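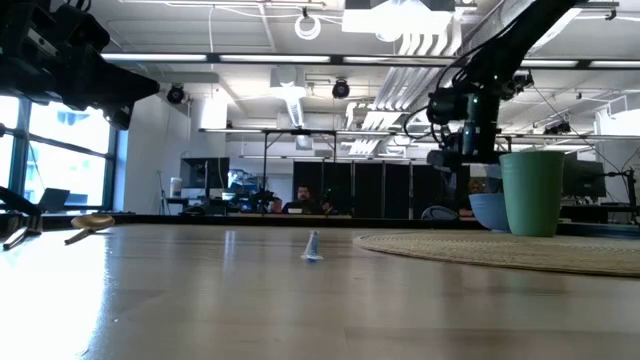
Unit 6: Can Machines Do Chores Yet?
Course handout, Automation and Everyday Work
Instructor: Parveen Rizvi

Read this before the June lab visit. Bring it with you, along with the blank score sheet.

6.1 What counts as a chore

A dishwasher washes dishes, but a person still clears the table, scrapes the plates and loads the racks. In this course a chore means the whole job, from the mess to the finished state. By that measure most home appliances do one step of a chore.

Setting and clearing a table is our main case. It needs few tools and everyone knows what a good result looks like. It also mixes easy and hard items. A cup standing on a placemat is fairly easy to reach from the side. A bowl right next to the cup is harder, as the fingers need room to get around the rim. A spoon lying on a hard tabletop is harder still, being thin and low. Glossy wood adds trouble for the cameras: window light and ceiling lights show up in the finish, and a bright patch can hide an edge.

6.2 One arm or two

Many table tasks can be done with one arm if the order is planned well. Two arms help when one object has to be held while another is moved, or when something must pass from left to right. The cost is planning. Both arms share the space over the table, and each has to treat the other as an obstacle. Cables count as part of the arm.

6.3 Shop floor compared with home

The Clorwood packing line, covered in Unit 5, places the same tray 2000 times a shift. The tray arrives at the same spot and the same angle. A home table is never laid the same way twice, and the robot may get only one try at a cup before it falls over.

Calloway's kitchen trial is the closer match to our topic. Its robot was given up to 240 seconds to clear one place setting. Read the trial notes for how drops were scored. The Fotatley notes use a different rule, so don't compare the two totals directly.

6.4 Terms

Grasp: the hold a gripper has on an object.
Reset: putting the objects back at the start positions between trials. Usually done by a person.
Intervention: any time a person steps in during a trial.

6.5 For the lab visit

Work in pairs. Choose one table task and write it out as 8 steps or fewer. Mark each step as reach, grasp, move or release. Then mark the step you expect to fail first and give your grounds in two sentences.

Record resets and interventions separately. Students who used the Nollel sheet last term should note that it had one column for both.

Hand in the score sheet at the end of the visit. The written part goes in the Unit 6 folder.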